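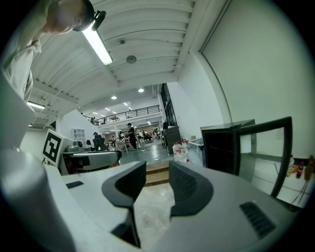 Mural notebook, December, 4 pm. Finished the second lime coat on the test wall today, and I'm rather pleased with it (touch wood!). Vidar Eklund wants the dolphin panel a soft neutral colour behind the blue, and after far too much dithering I've settled on the pale speckled look of the floor, lightly sponged, with an off-white like the shirt on the left for the border.

The Rilex pigment still goes on chalky, so I'll try it thinner tomorrow, 2 parts water, and leave it 60 minutes between passes.

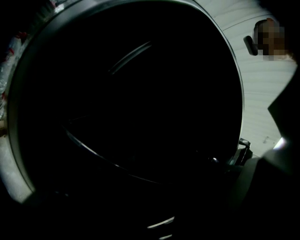
Grey rim, very dark inside.

I do love that grey against black, and might borrow it for the cave arch at the Solton end.
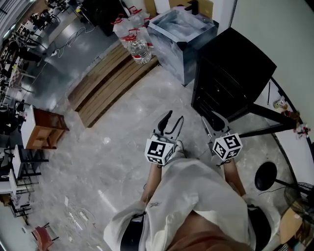

To do
Ask Lindqvist about more lime putty, and wash the good brushes properly this time.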